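What the Lighthouse Keeper Left Out
A reading project on the novel "Sarkham" by Fabian Strebel
Final report, Contemporary Fiction, spring term

I picked "Sarkham" from the class list mostly for its cover, and I ended up reading it twice, the second time with a pencil and a great many sticky notes. It is a family story told by Odico, a retired keeper who writes letters to his daughter Luik in the inland town of Corkthorpe. She never writes back, or at least we never get to read it if she does.

My question for the project was a simple one - how much of what Odico tells us should we believe? To find out, I went through all 300 pages and marked every place where he repeats a story he has already told. There are 7 of these, and in 3 of them the ending changes. The storm that took the neighbor's boat, for instance, happens at night in the first letter and in the early morning much later on, and by then Odico has moved himself from the kitchen to the pier.

At first I took these for slips, and I wrote a whole draft saying so (my apologies to my reading group, who had to sit through it!). On the second reading I came to feel that he is trying the stories on for size, looking for the one Luik might forgive him for. I found that very moving, especially in the long winter chapters, when February seems to go on forever and he hardly leaves his bedroom.

If I had more time, I would compare the letters with the short passages about Luik's childhood, which are told by somebody else entirely and which I have only touched on. My group thinks that voice is her mother's. I am still not sure, and I would love to read it a third time with that in mind. 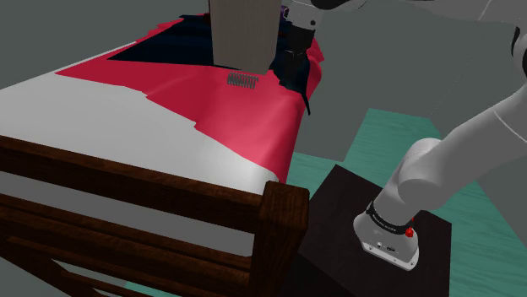 Bed with a red blanket and a dark navy throw, computer rendering.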